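Jawad Afridi m'attend à la machine à café, un mug ébréché dans chaque main. « Le tien, c'est celui sans anse, désolé. » Ça fait un moment que je voulais passer chez Watamar, où l'on prépare des robots d'entretien pour les résidences hôtelières, et surtout parler avec lui : avant d'entrer ici, Jawad a fait 14 ans de ménage en hôtel. Maintenant, il apprend à des machines ce que c'est qu'une chambre propre (et il a mal au dos pareil, dit-il, mais à cause de la chaise).

Son travail se passe presque entièrement dans des logements en 3D. L'équipe de Yousafzai, à l'étage, fabrique les pièces, et lui les inspecte une par une avant que le robot virtuel n'y soit lâché. « Au début ils me faisaient des chambres magnifiques, tout aligné, rien par terre. Je leur ai dit : mais vous avez déjà vu un client, vous ? »

Du coup, il ajoute du désordre. Il déplace un fauteuil, il laisse une porte ouverte en plein passage, il pose un petit truc au sol. Il fait pivoter son écran vers moi, tout content de sa matinée.

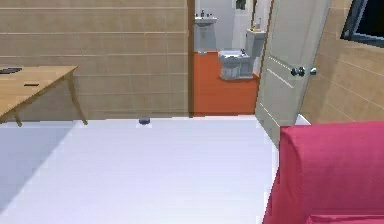 Un logement simulé, avec sa salle de bains au sol orange et un petit objet gris resté près du mur.

« Une femme de chambre, elle voit la porte, elle la pousse du coude et elle n'y pense même pas. Lui, il faut tout lui apprendre ! » Le catalogue compte 1 957 pièces de ce genre, et Jawad en relit 60 dans une bonne journée. Les mauvaises, il préfère ne pas en parler.

Et les collègues, alors, ceux qui sont restés sur le terrain ? Là, il pose son mug. Chez Famlow, la résidence où il travaillait, deux robots passent dans les couloirs depuis mars. Les équipes ne poussent plus l'aspirateur sur les longueurs, et ça, tout le monde est pour. Par contre, on leur a rajouté des chambres sur le planning. « Le temps gagné, il est parti où ? Je pose la question à chaque réunion. On me dit que je suis négatif. »

Il a quand même obtenu que deux anciennes de Famlow viennent relire des pièces avec lui, payées au tarif des techniciens. « Elles trouvent des trucs que je ne vois plus, moi. J'ai perdu l'œil, je suis assis toute la journée. »

Je lui demande s'il y retournerait. Il rigole, il regarde la pluie dehors, il dit que les gens lui manquent, les pourboires aussi, les draps-housses pas du tout. Puis Yousafzai l'appelle pour une histoire de porte qui traverse un mur, et il file avec son café.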